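Brew notebook, Barnlow taproom - December, 6:40 am

Soft open minus one. Couldn't sleep, so I came in early and checked the lines again. All twelve pour clean now! The Prikley (our dry-hopped pale, batch 341) was foaming badly on tap 4 yesterday, and swapping the washer in the coupler fixed it. Should have started there instead of pulling the whole regulator apart.

Batch 341: gravity holding at 1.011 three days running. Smells fantastic - orange pith, a little pine. Carbonation a touch low, gave it another half pound of pressure overnight. Will taste again at noon.

Beer engine from Rusard is in and clamped to the bar. First pull of the brown was so good I went back for a second (small ones). Cellar side reads 53 F, a degree warmer than I want for cask. Turned the glycol down a notch, check before lunch.

Güler barrels: 169 and 170 both topped up. 169 has the nicer funk, soft and a bit like cider. I'd love to see that one on its own and keep 170 for blending. Pellicle on both looks healthy.

Kitchen menu is down to one page. The boil is staying on it, and I want the pale next to it on the board - that pairing is going to be great.
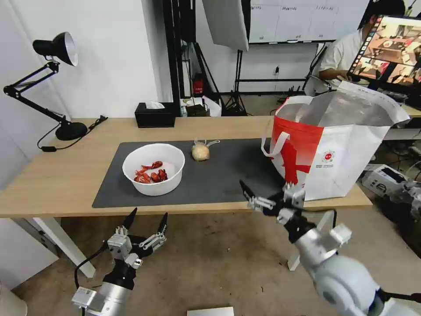 Still to do: label the tap handles, chalk the board, rinse the growlers, find the other bung mallet. Keg 863 goes on tap 7 once the stout kicks.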